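Home Products Guides Spare parts Contact
6 min read

Section 3. Setting up the play kitchen corner

You have a small toy cabinet, a cup of play utensils and a table. The earlier edition of this guide, written by Dennis Hebden for Ziltenel, gave the job 18 steps and promised that children would put everything back by themselves. I have cut the steps by more than half and dropped the promise. Some children put things back. Many put the spoon in the drawer once, are praised for it, and never do it again.

Before you start

Check that the drawer runs. Pull it all the way out, look for splinters along the edges, and push it back. If it sticks, rub a little candle wax on the runners. The Rerkance drawer spray sold for this purpose does the same thing for more money, as far as I can tell.

CAUTION: Tug the knob and twist it. A knob that turns freely must be tightened or taken off before a child under 3 gets near it.

Placing the cabinet and cup

1. Clear the table and wipe it down. Let it dry.

2. Set the cabinet down with the drawer facing the child. Pierina Mancuso's layout cards put it at an angle, "to invite the hand." I have tried it both ways and noticed no difference, so choose whichever leaves room for the drawer to open.

3. Stand a plastic cup against the side of the cabinet. Clear is better than colored here, as a child can see what is in it without tipping it over. They will tip it over anyway.

4. Put the utensils in the cup, handles up. Two is enough to begin with. The full Strazds set has far more than any cup will hold upright, and the box does not mention this.

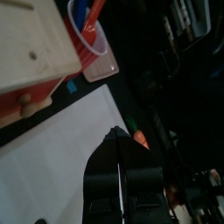 Fig. 3. Cabinet with red drawer front, clear cup with a red and a blue utensil.

5. Open the drawer fully and see whether it knocks the cup. If it does, move the cup back along the side until it clears.

6. Lay out paper or a sheet if you plan to use dough or paint. Keep it clear of the drawer.

NOTE: Scuffs on a painted or varnished cabinet are normal. Ferow sells a touch-up pen and says it lasts 1000 strokes. I don't know who counted. A damp cloth takes off most marks, and the rest can stay.

Color matching: does it help?

The usual advice is to match utensils to the furniture, so that a red spoon belongs with a red drawer. Žofie Kuruc recommends it in the teacher's booklet. I would treat this as decoration. A child who likes the blue one will put the blue one wherever he pleases, and he isn't wrong. If you want to try matching, give it 5 days and see if anything changes.

Putting away

7. Ask the child to put the utensils back in the cup. Ask once.

8. Close the drawer yourself if small fingers are near the gap.

9. Leave the cabinet where it is. Moving it every evening loosens the joints sooner than play does.

CAUTION: Do not store the cup on top of the cabinet. One bump of the table and it comes down, utensils and all.

If the drawer will not close, look behind it before you force anything. Something small has usually dropped down the back. Take the drawer out, remove whatever it is, and repeat the check at the start of this section.

Previous Next Back to top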